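Search this site
Enter keywords
Go

One Shelf at a Time in a Small Apartment

Last updated January 30, 2022

Laimutė Dambrauskienė has lived in the same Hunerstead apartment for 27 years. It measures 400 square feet, and when she moved in, the only closet was already full of the landlord's paint cans.

"I asked him to take them away and he said he would," she said. "He took them in July. I had moved in before Christmas."

She now helps other tenants sort out their homes, usually starting in the kitchen. Her first rule is to buy nothing for a month.

"People go out and get bins before they know what they own," she said. "Then the bins are the wrong size and those have to go somewhere too."

She does like an open basket for mail, gloves and phone chargers, as long as it gets emptied every week. A lid, in her view, is trouble.
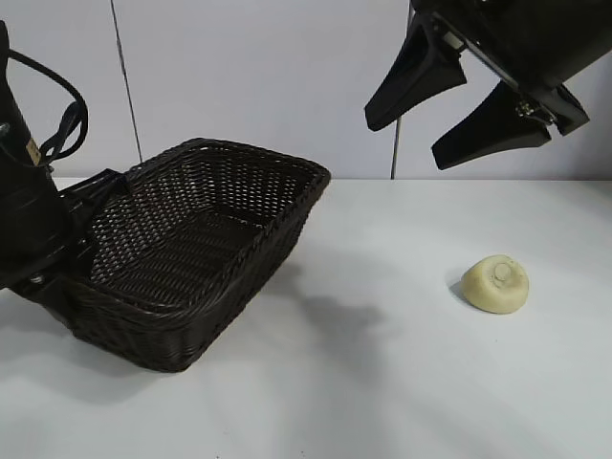
Hadi Smadi isn't so sure about going without lids. He told us that his place on Ludine Street gets so dusty that anything left open has to be washed before it's used, and that he would sooner forget what's in a box than clean it twice.

Dambrauskienė said she had heard that before. "Then he should own less of it," she said. "But dust is dust. If he wants a lid, he can have a lid."

Clothes are harder. She keeps 79 hangers and won't add another, so a new coat means an old one leaves. Papers go in one drawer, and she reads through them each winter. Last time she found six warranties for appliances she no longer had.

She still hasn't dealt with her sister's dishes, which are under the bed.

Related
Hunerstead Renters Ask for Longer Laundry Hours
What Fits Under a Bed
Margus Kivi on Fixing Old Drawers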